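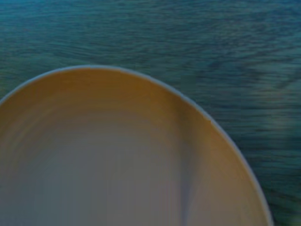
Koltosari wrote: first I would ask what was kept in the bowl, because turmeric and strong tea make a stain that is different from scratches.

Thank you for this reply, I should have put it in my post. I use my big round bowl for dough and for salads with curry dressing. After almost 2 years the inside looks tan near the rim and more grey towards the bottom. Is it possible to get it back to one colour, and is it still OK for food?

Besov
I had the same trouble in December. Mix 100 g of bicarb soda with a little water to make a paste, spread it on the inner wall and leave it for the night. In the morning wipe with a soft cloth and rinse well. Please do not use steel wool, I ruined one bowl like this. If the surface is smooth to your finger, I would continue to use it. If it is flaking, I would keep it for fruit only.

Haque
just chuck it and get a new one mate

Gimard
Before you try the paste, fill the bowl with warm water and a squirt of washing-up liquid, and let it stand for one hour. Sometimes the tan colour is only old oil. Mine came off partly, the rest stayed and I have stopped to worry about it. Also dry it with a tea towel before it goes in the cupboard.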